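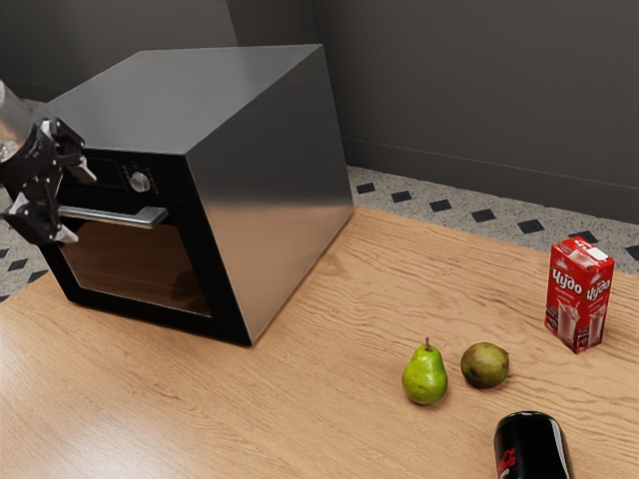 Why is the bread brown outside and white inside when it was all one dough, asks Sowmya Menon, and who put the holes in it?

These are two very good questions, Sowmya, and I will answer both, but I must begin with the holes, because they come first. The brown color comes at the end.

What is in the dough

A simple bread needs flour, water, salt and yeast. Flour is made from wheat grains which are crushed until they become powder. If you rub a little flour between your fingers it feels soft and dry, and you would never guess that it can become something stretchy like a balloon.

But it can. Inside the flour there are proteins. Proteins are very tiny parts that do many jobs in plants and in animals and in you. When the flour is dry, the proteins in it stay quiet. When you add water, they begin to join together into long, stretchy strings. We call this gluten. The baker pushes the dough and folds it and pushes it again, and this is called kneading. Kneading helps the strings to become a strong net.

You can test this net. Take a piece of dough as big as a walnut, after it was kneaded for a good long time, and pull it slowly with your fingers on all sides. If the dough is ready, it becomes so thin that light comes through it before it breaks. Bakers call this the window test. If it tears at once, knead some more.

Some people can't eat gluten, because it makes them ill. For them there are breads from rice, corn or other flours. These doughs have no stretchy net, so the baker has to use other things to hold them together, and often the bread is more crumbly.

Yeast is alive

Now we come to the holes. Yeast is a living thing. It is a fungus, a small cousin of the mushrooms, and one yeast is so small that you need a microscope to see it. The dry yeast in a packet looks like light brown sand. It is sleeping. In warm water it wakes up.

When yeast is awake, it eats sugar. There is no need to put sugar in the dough, although many people do. Flour is full of starch, and starch is made of many small sugars holding hands in a long chain. In wet dough, some of these chains are cut into pieces, and the yeast eats the small sweet pieces.

After eating, the yeast gives out a gas with the name carbon dioxide. It is the same gas that makes the bubbles in a soda, and it is also in the air you breathe out. The gas wants to go up and away, but the dough is in its way. It is caught in the stretchy net. So the bubbles stay in the dough and grow, and the dough grows with them.

This is the answer to who made the holes, Sowmya. The yeast did it. Each hole in a slice of bread is a place where there was a bubble.

Why we must wait

My neighbor Amr Nasr bakes for his whole family, and when I asked him what is the hardest part of making bread, he said it is the waiting. His dough stands for 2 hours in a bowl under a damp cloth. He is not allowed to lift the cloth every five minutes (this is his own rule, and he breaks it).

Yeast works slowly when it is cold and faster when it is warm. In a refrigerator it goes on working, but so slowly that you can leave a dough there until the next morning. In a warm kitchen in July the same dough can climb out of its bowl while you are playing outside. But if yeast becomes too hot, it dies. So the water for the dough should feel a little warm on your wrist, like a bath for a baby, and never hot.

If you wait too long, that is also a problem. The bubbles become too big, the net becomes weak, and in the oven the bread falls down flat. It will still taste good with soup.

Into the heat

The oven is the part where a grown-up must be with you. For my bread I set it to 204 degrees. This is in Celsius, and it sounds like a strange number. The recipe is from an old notebook where the temperature was written in Fahrenheit, and my aunt changed it into Celsius with a calculator and did not want to round it. I keep it like this because of her.

When the bread goes in, it grows one more time, and very fast. Bakers call this oven spring. There are a few reasons for it. Gas becomes bigger when it is heated, so all the bubbles swell. Some of the water in the dough turns to steam and pushes too. And the yeast has its last meal, working very quickly, before the heat is too much for it.

This is why bakers cut a line in the top of the loaf with a sharp blade before baking. The bread will open somewhere when it springs. With the cut, the baker chooses where.

After this the net of gluten becomes firm, in the same way that an egg becomes firm in a pan. The starch drinks water, swells and sets. Now the bubbles can't close anymore, even when the gas goes out of them. The inside of the bread is called the crumb. It is a funny word, because crumbs are also the little pieces on your sweater.

Now the brown part

Look at a loaf and think about where the water is. In the beginning there is water everywhere in the dough. On the outside, the hot air dries it quickly. Inside, the water can't get out so easily, and the bread there stays moist.

Water has a habit which is important for us. At normal pressure it boils at one hundred degrees Celsius, and while there is still plenty of water in the bread, the bread in that place can't get much hotter than this. It doesn't matter that the oven is far hotter. The heat is busy with turning water into steam. So the middle of the loaf never becomes very hot, compared with the oven.

The crust is another story. When it is dry, its temperature can go up and up. And when it is hot enough, the sugars and the small parts of protein in the crust begin to react with each other. They make many new things which were not in the dough before. Some of them are brown. Some of them smell like nuts, some like toast, and some like the street in front of a bakery at six in the morning.

This change has a name, the Maillard reaction. You say it like "my-yar." It also happens on roasted meat, on cookies, on coffee beans and on toast. When you put a white slice in the toaster, you are drying its outside and making more of this reaction. That is the reason why toast tastes different from bread, although you only added heat.

So the crust is brown because it got dry and very hot, and the crumb is pale because it stayed wet and less hot. It was the same dough all the time.

Something to try with a scale

If you have a kitchen scale, you can find out that water really leaves the bread. Weigh the dough before baking. Mine was 700 grams. When the loaf has cooled, put it on the scale again. It is bigger than the dough and still it is lighter. Write both numbers down and see what is the difference. Most of what is missing is water that flew away as steam.

You can do one more test without any baking. You need 2 small bottles, some dry yeast, sugar, warm water and a balloon for each bottle. Put the same amount of yeast and warm water in both. Put a spoon of sugar in only one of them. Pull a balloon over each neck, leave the bottles in a warm place and come back after you had your lunch. Which balloon stands up? Try it again with cold water if you like, and see how long you must wait then.

Words to remember

Gluten: the stretchy net in wheat dough, made when flour and water come together.
Yeast: a tiny living fungus which eats sugar and gives out gas.
Kneading: pushing and folding the dough so that the net becomes strong.
Oven spring: the fast growing of the bread at the start of baking.
Crumb: the soft inside of the bread.
Maillard reaction: the change that makes the crust brown and gives it much of its taste.

One last thing for Sowmya, who also wanted to know if she may eat the bread when it is hot. Please wait a little. The crumb is still setting while it cools, and if you cut it too early it is sticky and the knife pulls it to pieces. At our house we wait until the loaf can be held in bare hands, and then my brother takes the end piece.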